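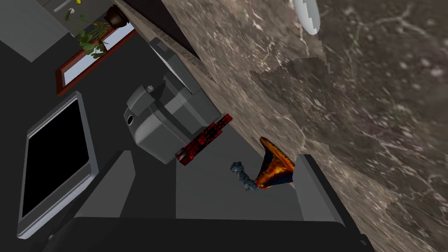
Ildikó Pap

Batterie lithium-ion (smartphones)

La batterie lithium-ion, c'est la réserve d'énergie de presque tous les téléphones vendus aujourd'hui. Je tiens cette fiche depuis l'époque de mon vieux Skavis, dont le dos s'ouvrait avec l'ongle (quelle merveille !), et je la complète quand j'apprends quelque chose.

Principe

Pendant la décharge, les ions lithium quittent l'électrode négative, en général du graphite, et traversent l'électrolyte jusqu'à l'électrode positive. À la recharge, ils font le chemin inverse. Une partie du lithium se retrouve piégée à chaque aller-retour et la capacité baisse petit à petit, même chez les gens très soigneux comme moi.

Capacité

Elle s'exprime en milliampères-heures (mAh). Mon Skavis affichait 925 mAh et tenait quatre jours, parce qu'il ne faisait pas grand-chose ! Le Puvik qui l'a remplacé montait à 2 000 mAh et réclamait sa prise tous les soirs. Le chiffre seul ne dit donc pas tout : l'écran, le modem et le processeur pèsent énormément. Pour comparer deux appareils, je préfère regarder les wattheures, quand le fabricant veut bien les donner.

Charge

Un chargeur classique travaille d'abord à courant constant, puis à tension constante, et c'est pour ça que la fin de charge paraît interminable. La charge rapide joue surtout sur la première phase. Gemma Leone m'a écrit en novembre pour me demander s'il fallait vider complètement la batterie avant de la brancher - non, surtout pas, ce conseil date du nickel-cadmium. Je recharge quand j'arrive à 30 %, et je débranche quand j'y pense.

Vieillissement et remplacement

La chaleur est la grande ennemie, surtout batterie pleine (le tableau de bord en plein été, pitié !). Une batterie qui gonfle ne se perce pas, ne se recharge pas et ne va pas à la poubelle : on éteint l'appareil et on le confie à un réparateur ou à un point de collecte.

Voir aussi : Charge sans fil ; Batterie lithium-polymère ; USB-C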